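3. Materials

3.1 The board, the blocks and the tray

The insertions reported in this paper were all made with one kind of board and its blocks, and all of them took place in the same kind of tray. This section sets out what the things are, how they were prepared and what we mean by the words used for them later on. The board is a thick rectangular slab of bright green foam with recesses in its top face. The blocks are prisms, one for each recess. Figure 2 has the board on the tray floor, towards the back (a), the blue hexagonal prism upright over the grey floor (b), and a blue prism upright over a green surface (c).
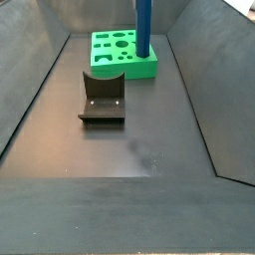
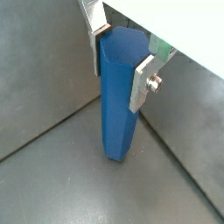
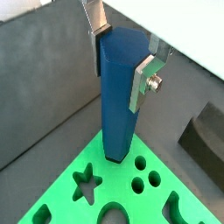
3.2 Names for the recesses

Commercial shape sorters usually come with names for their shapes, and the names are not always helpful. One maker's "bridge" is another's "arch", and "oval" is used for true ellipses and for slots with rounded ends alike. We wanted names that two people could use over a telephone without mixing up two recesses, so we worked from the Boateng list, a set of plain descriptions drawn up for an earlier study in our group. A recess is named first by the outline it would leave if drawn round with a pencil, and then, if there is more than one of that outline, by its place on the board.

Place is always given with the board turned so that the arch is at the front left. In that position the far row has a short slot, an elongated oval and a small notch. The middle row starts with a small square-ish recess, then a wider rectangle, then the largest round hole on the board. The arch is a wide rectangle with a raised bump along its bottom edge. We kept the word "arch" for it even though the Boateng list would make it a "bumped rectangle", as everyone who worked on the project had called it the arch from the beginning and went on doing so.

"Slot" and "notch" need a word of caution. Both are rectangular recesses in the far row, and readers of early drafts took "notch" to mean an opening in the side of the slab. In this paper it means a small rectangular recess in the top face and nothing else.

3.3 Sourcing and cutting

The foam was bought as sheet from Brurnano and cut to our drawings. We ordered 20 boards in one lot so that they would share a dye and a density. Foam of this sort varies from sheet to sheet more than it does within one sheet, and we asked for the boards to be marked underneath with the sheet they came from. The marks were made in soft pencil. Ink was tried first and bled into the foam on two of the boards, which were put aside and used only for practice.

Recesses were cut with a knife plotter and the waste lifted out by hand. The cut walls are not perfectly square to the top face. On most boards the walls lean inwards very slightly with depth, so that a recess is a little tighter at its base than at its mouth. This matters for the results in Section 5: a block may enter easily and then stop short of the bottom, and whether it counts as seated depends on where the line is drawn. We come back to this in 3.6.

The corners of the recesses also depart from the drawings. A knife turning a corner in foam drags the material with it, and the corner comes out with a small radius. The blocks were given slightly broken edges to match. Without this, the sharper prisms catch at their corners and tear small crumbs from the foam, and the crumbs gather in the base of the recess and lift the block. We saw it happen often enough with the practice boards to take it seriously.

3.4 The blocks

The blocks are solid prisms with a matte finish. Each has the same outline at both ends, so no block has a right way up, and the only thing that can be wrong on entry, apart from the choice of recess, is the tilt of the block and its turn about its long axis.

The hexagonal prism gets more attention in this paper than the others. It is tall and slender for its width, its top face has six straight edges and six corners, and its side facets meet in clear straight ridges. A hexagon may be turned through a sixth of a full turn and look the same again, so it is never very far from a turn at which it will go in. On the other hand it is close enough to a circle, when seen quickly and from above, to be offered to a round hole. The tall shape adds a second difficulty. A small lean at the top becomes a noticeable sideways shift at the foot, and one lower corner meets the foam well before the rest.

We had expected the arch block to be the hardest of the set. It has only one turn at which it fits, against six for the hexagon, and its bump has to line up as well as its corners. In the practice sessions it was slow but seldom wrong. People who picked up the arch block seemed to know that it would need turning, and turned it before bringing it down. The hexagonal block was brought down at whatever turn it happened to have and corrected at the foam.

Block colour was left as supplied. We did consider painting the whole set one colour, and made up a trial set, but the paint filled the ridges between facets and built up at the ends. A painted block was measurably thicker and the coat wore unevenly with use, so the trial set was dropped. We therefore make no claim about shape alone as against shape and colour together.

3.5 The tray

The tray, a Limen pattern, is shallow and open at the top, with a flat rectangular floor and walls that slope outward. Its surfaces are dark slate grey and the floor is matte. Two features led us to keep it. The first is the sloping wall. A block dropped against it tends to slide back to the floor, so that a dropped block stays in play and does not have to be fetched from under a bench. The second is the dark, dull surface, against which a lime-green board and its recesses can be told apart without trouble under ordinary room lighting.

The tray has drawbacks. The seam between floor and wall will hold a thin block on edge, and the small rectangular block had to be freed from it more than once. The light in the room is also uneven, and the floor reads warmer on one side than on the other. We moved the tray to a second bench for part of May to see whether the difference could be got rid of. It could not, and the tray went back.

The board is not fixed to the floor. Foam on a matte panel has enough grip to stay put under a straight push, but it will creep when a block is pressed in at an angle. Fixing it with tape was discussed at length. We decided against tape on two grounds: it stiffens the edge of the foam and changes how the nearest recesses give, and a board that creeps is itself a useful sign that a block has gone in badly. Board position was put right between insertions and never during one.

3.6 Checks on size and fit

Imogen Lightfoot measured all the boards and blocks before use and again at the end. Each recess was checked with a pair of card gauges, one that should pass and one that should not. Calipers were used on the blocks only. They are of little use on foam, where the reading depends on how hard the jaws are closed, and two careful people can get different answers from the same hole.

A block was counted as seated when it rested on the base of its recess and could be rocked without its lower edge lifting. A block that had entered but not reached the base was counted as "held". Most of the held blocks were in the narrower recesses, where the lean of the walls described in 3.3 takes up what clearance there is. Pressing harder would have seated nearly all of them, at the cost of stretching the recess for whatever came after.

A board was retired when any one of its recesses passed the larger gauge, or after 75 insertions, whichever came first. The limit of 75 was set from the practice boards, on which the round hole began to loosen at over 50. The round hole wears first on nearly every board. We think this is due to wrong blocks being offered to it, the hexagonal prism above all, whose corners press into the wall at separate points and leave flats that can be felt with a fingertip. The slot and the notch hardly wear at all.

Crumbs were brushed out of the recesses with a dry paintbrush each time the board was put straight. Vacuuming was tried and pulled loose fibres up from the cut walls.

3.7 What was recorded

The full record holds 1738 insertions. For each there is the board, the recess, the block, the turn of the block at first contact, and whether it finished seated, held or out. The time of day was noted as well, but it has not been used in the analysis. Insertions on the two practice boards are left out of the total, as are those made during the weeks on the second bench.

Turn at first contact was read to the nearest clear position for the block concerned. For the hexagonal prism this means one of only two states, facets in line with the recess or corners in line with the facets, with anything between put down to the nearer of the two. This is coarse. A finer reading was attempted on a small number of entries and the two readers disagreed too often for it to be worth keeping.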